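How Long Is Too Long? My Project on Kitchen Counters and Walking

Design and Everyday Life, end-of-term project report

So my original topic was going to be kitchen lighting, and I had two whole pages of it before I dropped it. What changed my mind was helping my aunt move in July. Her new place has one of those kitchens where everything is on a single wall, one long counter, and by the end of unpacking my legs were killing me! I kept putting down the scissors at one end and needing them at the other. My teacher, Ms. Zalewska, said that if I was going to complain about it that much I might as well measure it.

My question was pretty simple. Does the shape of a kitchen change how much you walk when you make an ordinary meal? I figured the answer was yes, but I wanted to know how much, and I wanted to know whether it was the shape doing it or just people being messy (I am people).

A little background first. Kitchen planners talk a lot about the "work triangle," meaning the lines between the stove, the sink and the fridge. The idea has been around since the first half of the last century, and it came out of people timing household work the way you would time work in a factory. The usual advice is that none of the three sides should be very short or very long. In a one-wall kitchen you can't have a triangle at all, because all three points are in a row. You just go back and forth like a bus.

I got to use three kitchens. The first was my aunt's, which is the one-wall kind. The second was ours at home, which is an L. The third belongs to Sarmīte Kairys, my cooking teacher from the community center, and hers is a galley, two short counters facing each other with a gap you can barely open the oven door in. She bought it from a place called Ostero and she is very proud of the drawers. I also went to the Curetti showroom to look at how they lay things out, but they wouldn't let me cook there, which, fair enough.

The meal was the same every time: tomato soup from canned tomatoes, grilled cheese, and a cucumber salad. I picked it because it uses the stove and the sink and the fridge, and because I knew I'd be eating it a lot. For each run I wore a cheap step counter clipped to my sock. I tried my belt first and it missed all the little shuffling steps, so I threw those runs out and started over. I did 14 runs in all once the sock thing was sorted out, and I wrote down the steps and the time for each one in a notebook that now has soup on it.

Rules I made for myself: everything starts put away, no pre-chopping, and no leaving the kitchen until the plates are on the table. If the phone rang I let it ring. My aunt's cat was not told about the rules.

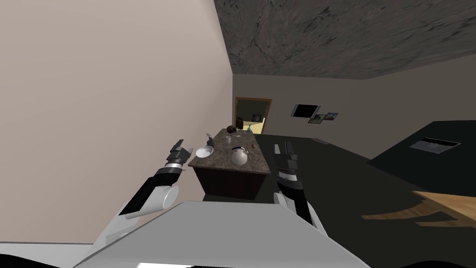
Okay, so the numbers. The long one-wall kitchen was the worst, and my highest run there was 186 steps. My lowest run anywhere was in the galley, with 92. I really expected the L to win because it's the one I know best, and I could find the colander in there with my eyes shut, but it landed in between almost every time. Knowing where things were made me faster but it didn't save me many steps. You still have to go get the colander.

The time results were a lot messier. I got quicker at the meal just from making it over and over, so my later runs were faster in every kitchen. I should have mixed up the order and I didn't. I did all of the one-wall runs first, then the L, then the galley, and Ms. Zalewska pointed out (very nicely) that this means some of the galley's good score could just be me getting better at grilled cheese. She's right. If I did it again I would draw the kitchens out of a hat.

After that I tried a second thing in my aunt's kitchen, which ended up being my favorite part. I moved stuff. The cutting board used to live at the far end next to the toaster, and the knives were in a drawer by the fridge, so every single vegetable meant a trip. I put the board, the knives and the salad bowl together in the stretch between the sink and the stove and ran the meal again. It felt completely different! I only got two runs in before she wanted her kitchen back, so I didn't include them in my totals, but both were lower than any of my earlier runs there. She has kept the knives where I put them. The toaster went back.

I also asked Sarmīte what she thought, seeing as she has cooked in way more kitchens than I have. She told me counting steps misses half the story. In her galley nobody can walk past you, so when her sister visits they bump elbows and somebody ends up sitting on the stairs peeling potatoes. A long counter is great for two cooks. I had never thought about that, and it's true that when I was unpacking at my aunt's we had three of us lined up along it with no fighting.

So my recommendation depends on who's cooking. For one person in a long kitchen, I'd pull everything you use for chopping into the middle and let the ends be for stuff you hardly touch, like the waffle iron. For two people, I'd leave the counter long and give each person their own knife and board. And if you're picking out a new kitchen, go pretend to make soup in the showroom before you sign anything. I did it at Curetti and only one salesperson stared.

Things I'd still like to try: a U-shaped kitchen (my friend's family has one and her dad said maybe), a different meal with baking in it, and a second cook who isn't me, with their own step counter. I'd also like to measure the counters properly. I used a sewing tape and had to keep moving it along and marking the spot with my thumb, so I left those lengths out of the report.

Thank you to my aunt, to Sarmīte for the galley and for eating the extra sandwiches, and to Ms. Zalewska for letting me switch topics so late. My notebook pages are stapled at the back, soup and all.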